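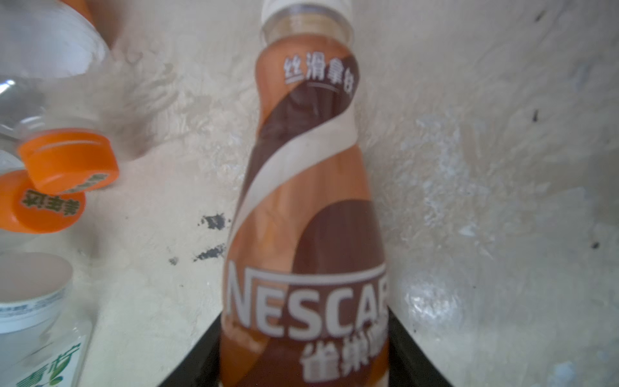

3.2 Collecting the demonstrations

I did most of the driving myself, and I'll admit I was rubbish at it for the first week. The task sounds dull – pick up an empty drinks bottle, drop it in the bin – but doing it by remote control is a different sport. Your own hand knows when it has hold of something. On the Flastitz handset you only have your eyes, so I kept squeezing far too early. We kept 232 runs out of everything we recorded, and I threw out any run where I had let go and grabbed again more than five times.

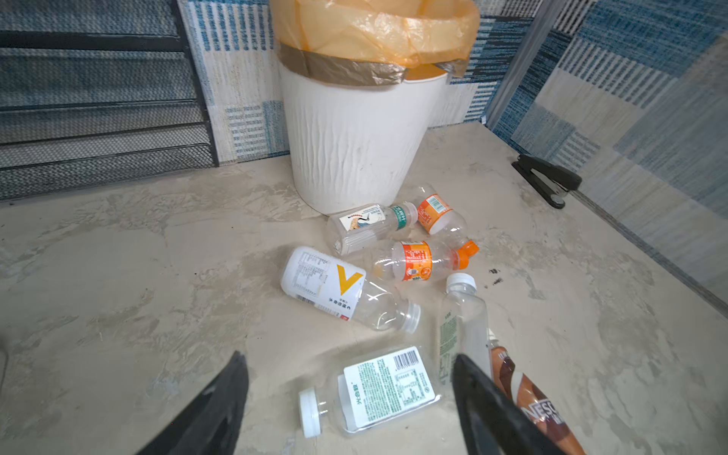

Deepika Marar thought this was a mistake, and told me that the fumbled runs were the only ones that showed the arm how to recover. She had a point, so we put 66 of them back in (see Section 4 for what that changed).

Figure 3. Bottles and bin during the task, from the wrist camera.

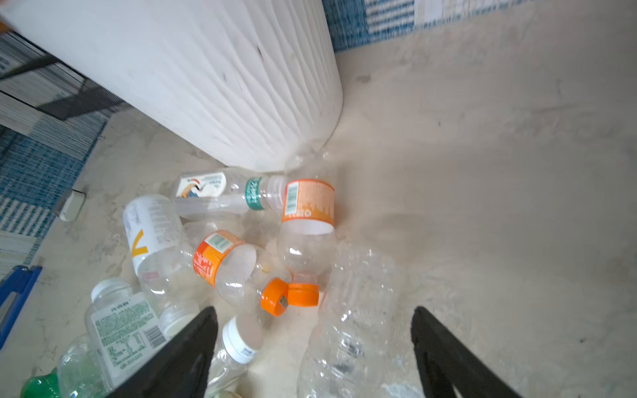 3.3 Guiding by hand

For the second set we switched the motors to soft mode and simply pushed the arm about – much nicer! Satish Kartha found he could slow down near the neck of a bottle without thinking about it, and his paths came out far smoother than mine.
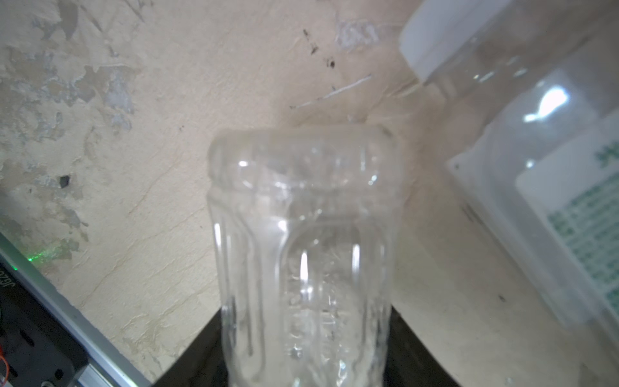
The snag is that pushing the arm tires you out, and a tired person cuts corners. By the end of a long session our approach angles had drifted, so we capped each sitting and swapped over.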